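The Marker Amnesty

Every July I go through the house and throw out the things that have stopped doing their one job. This year I started with the whiteboard markers, on the theory that it would take ten minutes and give me momentum. 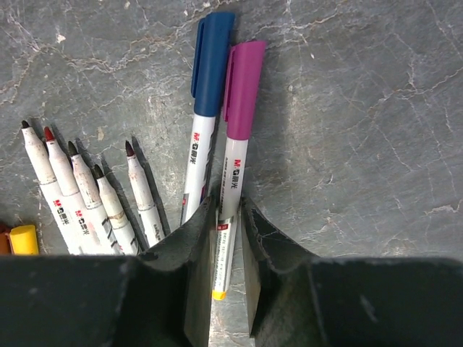

Where the caps go

Five bare tips, two capped. I have lived with whiteboard markers for most of my adult life and I could not tell you where a single lost cap has gone. They aren't under the couch. They aren't in the dog, as far as I know.

The two that still have theirs, a navy and a magenta, look like they belong to a better family. The others have had a hard life, the M&G on the left included: scuffed, smudged, a dingy sort of white. Mostly black tips, a couple of reds. I must have bought green at some point. I have no memory of green.

The scribble test

My method is to draw a spiral on the back of an old Bristmont invoice. A solid line stays. A line that starts strong and fades to a whisper by the second loop goes in the trash, and so does anything that squeaks. I used to put the whisperers back in the cup "for small notes," and that is how you end up with a cup of 20 markers and no way to write down milk.

Storing them flat is supposed to help. I tried a Pomex desk tray for a while — it filled up with batteries in a week — so now they live in a drawer in the kitchen, lying down, like the rest of us would prefer to be.

The board itself

Still says "CALL PASCUAL RE: GUTTERS" in what I'm fairly sure is permanent ink. Pascual Gutters did the job two summers ago. Rubbing alcohol took off the C.

Next up is the tape drawer, and I am not looking forward to it.

478 shares · 20 comments

Contact | © Driren Notes, all rights reserved | Back to top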